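Kit Watch: Provden's bin-picking subscription, looked at slowly

Several of you wrote in after the September issue asking whether we had an opinion on Provden, the picking package that Clomance has been advertising to small warehouses and repair shops. We had one, and it was a low one, but it was based on the brochure. Since then we have read the contract, sat through two sales calls and spent most of an afternoon watching a cell work through bins of mixed junk. The opinion has come up a little. It has not come up far.

What is being sold is software, mainly. You bring your own arm and your own gripper, or you rent both through Jalletti, which handles the hardware side and sends the invoices. Provden looks into the bin, picks something to go after, and tells the arm how to get there. It claims to need no models of your parts and no training on your stock. Tip a pile of things in and let it go to work. There is a monthly fee, a setup fee, and a support plan that the salesperson called optional on the first call and recommended on the second.

The brochure has three numbers in it and we have trouble with all of them.

The first is 152 picks an hour. That is a slow rate next to a person with two working hands, and to be fair to Clomance they don't hide it. Their argument is that the arm will do it at four in the morning. Fine. But a footnote on the back page says the rate was measured with "items of suitable presentation," and when we asked what made an item's presentation suitable we were told it meant items the system could pick. Read that again if you need to. A pick rate that only counts pickable things is a number about the test, and it will tell you very little about your Tuesday returns pile or whatever you call yours.

The second is setup in 40 minutes. We believe somebody did it in 40 minutes. We also believe that person had done it many times, with the arm already bolted down, the bin already in place and the lights already sorted out. Fulgencio Campos runs a small parts counter and took the trial last spring. His first good pick came on the third day, and most of the time before that went on a cable that kept snagging and a bin that kept creeping sideways. He got there. He says the on-screen steps are clear and the phone support picked up. He would like the 40 minutes taken off the brochure all the same.

The third is a 60 percent cut in handling labor, and we can't find anyone who will say where it came from. Clomance pointed us to Jalletti. Jalletti pointed us to a customer story about a firm called Magalhães, a nice enough read with photographs of smiling people and no figures in it at all. If a source turns up we will print it.

Now the fair part, because there is one. A lot of picking demos are put on with matching boxes, evenly spaced, in a bin as clean as a dinner plate. The sales rep offered us one of those and we said no thank you. We asked for a scuffed bin and a mean assortment: hard things, squashy things, clear things, small things, all of it shoved up against the walls. To their credit they agreed without a fuss and let us stay as long as we liked.

The soft stuff went better than we expected. Anything with some give in it forgives a sloppy approach, and a two-finger gripper that lands a little off center will usually still come up holding something. Bright colors seemed to help too, though we wouldn't swear to that on one afternoon's watching.

Clear plastic was another matter. Everyone in this business knows that depth cameras struggle with see-through things, and the Provden literature says the problem has been "addressed." The word is doing a lot of lifting. On drink bottles the system would often go for the label or the cap, and when it got one of those it did well. When the printed side was turned down, it dithered, backed off, and tried for something else. That may be the right choice in a warehouse, where you would sooner have a skipped item than a crushed one. It does mean the awkward pieces tend to be left until last, and somebody has to walk over and deal with them. Ask what the fee covers when the bin is down to its last few stubborn pieces. We asked. The answer was long.

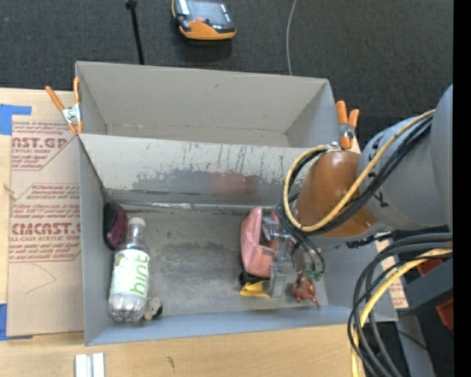 Corners are the other thing to ask about. Two fingers need room on both sides of an object, and a wall takes that room away. Sloped sides are supposed to help by letting things slide back toward the middle, and Clomance will tell you so at length, but round things and light things will settle in a corner whatever the walls are doing. The software has a nudge move for this, where a finger pushes the item away from the wall before the arm tries again. We saw it used a fair number of times. Sometimes it freed the piece and sometimes it pushed it in deeper. The nudges don't count as picks, naturally, and they don't count as failures either, so they vanish from the report you get at the end of the shift.

Neusa Damasceno, who writes our contracts column and has a sharper eye for this kind of thing than I do, went through the agreement and marked four places. The trial turns into a yearly plan unless you cancel in writing. The hardware rental from Jalletti is a separate deal and does not end when the software does. Replacement fingers are on you. And pictures from your bin may be kept by Clomance "to improve the service," with no end date given. That last one may not bother you if you are sorting drill bits. It should bother you if you handle returns with names and addresses on them.

We put all four to the sales office. They will strike the automatic renewal if you ask, so ask. They would not move on the rental. On the pictures they said a shorter term was "under discussion," and in our experience that means bring it up yourself and get the reply in an email.

Should you try it? If you already own an arm that is sitting idle and your stock is mostly soft or solid-colored things of a decent size, the trial is worth your time. Fulgencio has kept his going and feeds it rubber seals and bagged fittings, and he is content with that. He doesn't put glass or clear clamshells in the bin. If you don't own an arm, I would hold off. The rental price only makes sense if you believe the 60 percent, and I have explained how much of that I believe.

If you do go ahead, bring your own worst bin to the demo. Don't let them pick the contents. Time it with your own watch from the first reach to an empty bin, including the nudges, the pauses and the walk over to pull out the leftovers, and divide it up yourself. Get the pick report for that same run and lay it beside your own notes. If the two agree, write and tell us, because ours didn't. The report had a better afternoon than we did.

Clomance has promised a software update in October that is meant to help with clear items and to list nudges in the report. We have asked to come back with the same assortment once it is out. In the meantime, if you have Provden running at your place, good or bad, send in your real hourly counts with a line on what you are picking. Leave off the company name if you'd like and we'll print it that way.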